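Zimmer 808

Elsie Ellwood kam um kurz nach elf in Brovano an. Zu spät. Der Bus nach Zedel weg, der nächste erst morgen. Regen auf dem Bahnsteig, der Koffer mit dem kaputten Rad.

Das Hotel Barbu also. Dritter Stern abgeschraubt, man sah noch die Löcher. Der Portier schob ihr den Schlüssel hin, 808, ohne aufzusehen.

"Sie sind die Schwester."

"Von wem?"

Keine Antwort. Er blätterte im Gästebuch, als wäre sie schon oben.

Im Aufzug der Brief, zum wievielten Mal. Komm nicht nach Zedel. Ich bin längst nicht mehr da. Keine Unterschrift, aber Mutters Handschrift, die schiefen T, der Druck auf dem Papier. Mutter, die seit 19 Jahren tot war. Oder eben nicht.

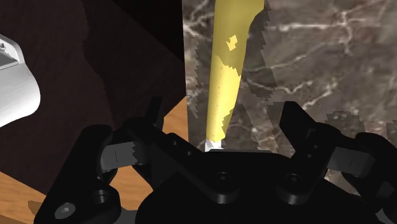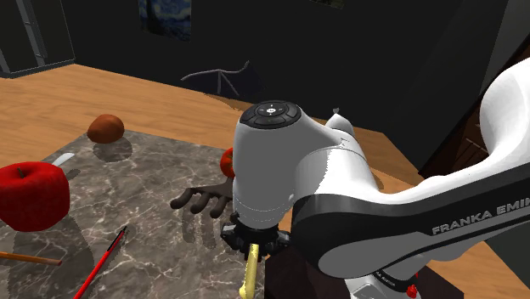
Sie schlief nicht. Lag im Mantel auf der Decke und hörte den Regen, die Rohre, jemanden husten nebenan. Dachte an die Küche in Gasent, an die Platte, die Vater nach der Beerdigung gekauft hatte, dunkelbrauner Marmor mit weißen Adern, viel zu teuer. Er hatte nie darauf gegessen. Immer nur die Hand draufgelegt, abends, und geschwigen.

Gegen vier klopfte es. Zweimal, Pause, einmal. So hatte nur eine geklopft, früher, an der Kinderzimmertür.

Elsie stand auf. Barfuß, der Teppich klamm. Die Kette klemmte, ihre Finger wolten nicht.

"Mach auf", sagte die Stimme. "Ich habe nicht viel Zeit."

Sie machte auf.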